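Slide 1 – Frozen dumplings at home
Wait for people to sit down. Thank Paweena Sriwong for setting up the tasting table. Say that samples come at the end and that the pork ones are on the left.

Slide 2 – What I bought
Three bags: Plametden pork and chive, Hnatiuk potato and onion, Omstead vegetable. All from the freezer case at the Hineck market, same trip. I paid for them myself. I've been cooking them since November, mostly for lunch.

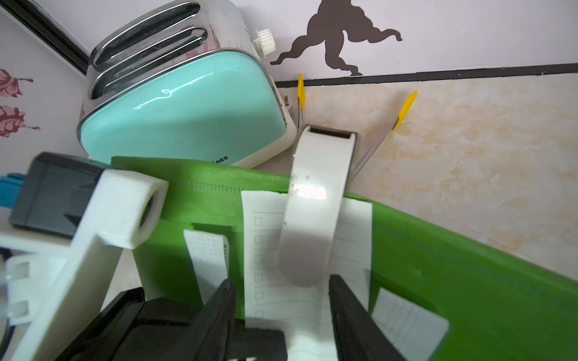
The Plametden bag has 22 pieces and the Hnatiuk has 35, so the price on the front doesn't tell you much. Work it out per dumpling before you decide which one is cheap. Pause here, people usually want to write that down.

Slide 3 – Boil, steam or pan
Pork and chive: pan, lid on, splash of water, then lid off until the bottoms brown. Potato: boil, then butter. Vegetable: steam only. I tried boiling the Omstead ones twice and the wrappers split both times.
Don't thaw any of them. They stick together and tear.
If asked about air fryers – edges went hard, middle was fine, would not do it again.

Slide 4 – Taste
Hnatiuk is my favorite. Soft filling, plenty of onion, a bit salty. Plametden has good pork flavor but the chive is faint. Omstead is mostly cabbage and needs a sauce.
Read out the sauce: soy, rice vinegar, a little sugar, chili oil if you like it.
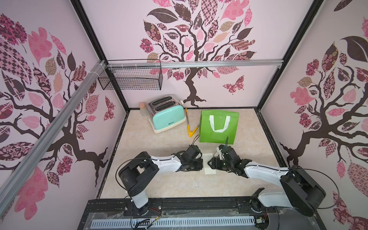 Slide 5 – Would I buy them again
Hnatiuk yes, every time. Plametden when it's on sale. Omstead no, unless they change the wrapper.
Skip the storage slide if we're running late. Questions, then over to Paweena for the samples.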